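Fachkraft Lager und Verpackung (m/w/d) für die neue automatisierte Linie bei Sarent

Standort Sudeck, Vollzeit oder Teilzeit, Eintritt nach Absprache

Sarent verschickt Bilderrahmen und Wohnaccessoires an Händler und Privatkunden. Im April nehmen wir in Sudeck 2 Greifroboter in Betrieb. Sie übernehmen das Umsetzen der Artikel vom Tisch in die Kartons. Die Prüfung und die Freigabe bleiben bei unseren Beschäftigten.

Was sich an der Arbeit ändert: weniger Heben, mehr Kontrolle am Bildschirm. Wer bisher gepackt hat, richtet künftig Arbeitsplätze ein, behebt Störungen und sortiert beschädigte Ware aus. Stellen werden durch die Umstellung nicht gestrichen – das ist mit dem Betriebsrat schriftlich vereinbart.

Ihre Aufgaben
Greifpositionen in der Simulation prüfen und anpassen
Anlage anfahren, überwachen und bei Störungen anhalten
Rückmeldungen aus der Schicht an die Technik weitergeben

Ihr Profil
Erfahrung in Lager oder Produktion
Gute Deutschkenntnisse
Bereitschaft zur Arbeit in 2 Schichten
Programmierkenntnisse sind nicht nötig

Die Einarbeitung findet während der bezahlten Arbeitszeit statt. Geübt wird zuerst am Rechner mit Simbridge, danach an der Anlage.

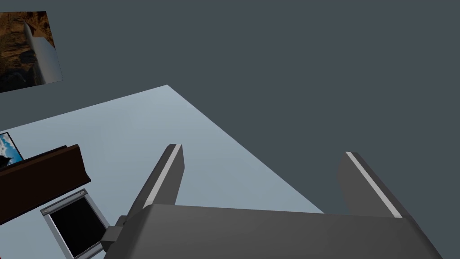 Simulation: geöffneter Zweifingergreifer am Tisch mit gerahmten Bildern

Bewerbungen mit Lebenslauf bitte über das Online-Formular, Kennziffer 576. Ein Anschreiben ist nicht erforderlich.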